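Suture (thread)

A suture is a length of thread used to hold the edges of a wound together while it heals. The word also covers the finished stitch, and in older trade use it could mean any cord sold for the purpose, including cord meant for animals.

Materials

Early sutures were made from whatever strong fiber was at hand. Linen, silk, hair and dried animal gut all appear in old accounts. Gut had one advantage over the others: the body breaks it down over time, so a stitch placed deep in the tissue can be left there. Silk stays in place far longer and was prized for the way it holds a knot.

Synthetic threads came into wide use in the twentieth century. They are sold in absorbable and non-absorbable forms, and as single filaments or braids. A single filament slides through tissue with little drag but tends to spring back when tied. A braid is softer and knots well – its gaps can also shelter bacteria, and many braids are coated for that reason.

The Rudton works

The town of Rudton had a small gut-string trade that supplied musicians before it supplied hospitals. Mawuli Quaye, who wrote a history of the trade, lists 316 workers at its height, spread over three workshops. The largest was Kütt, on the river at Drirnano. Cleaning and splitting were done by hand, and the strands were twisted wet and dried on frames for five days. The season opened each November, when the cold slowed spoilage. The Mavau workshop closed first, and Kütt went back to making violin strings for nearly 15 years before it shut as well.

Stitch patterns

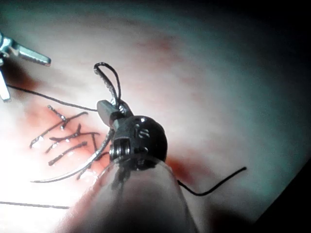
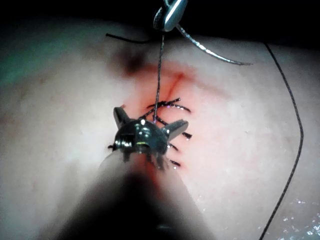
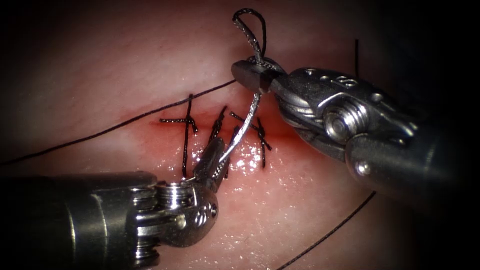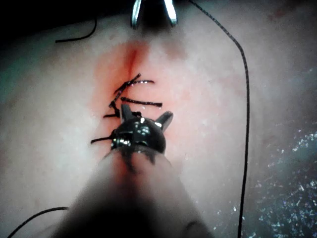
Patterns are grouped by whether the thread is cut after each stitch. An interrupted row is tied and cut every time, so one failed knot does not loosen the rest. A continuous row uses a single strand and is quicker to place. Dark thread is easy to follow against pale tissue, as in the second picture, where it hangs from the needle driver down to a cluster of stitches. Undyed thread is often chosen for the face, where color might show through thin skin. Mattress stitches pass through each side twice and are used where the edges tend to roll inward.

See also: catgut, ligature, surgical knot, wound closure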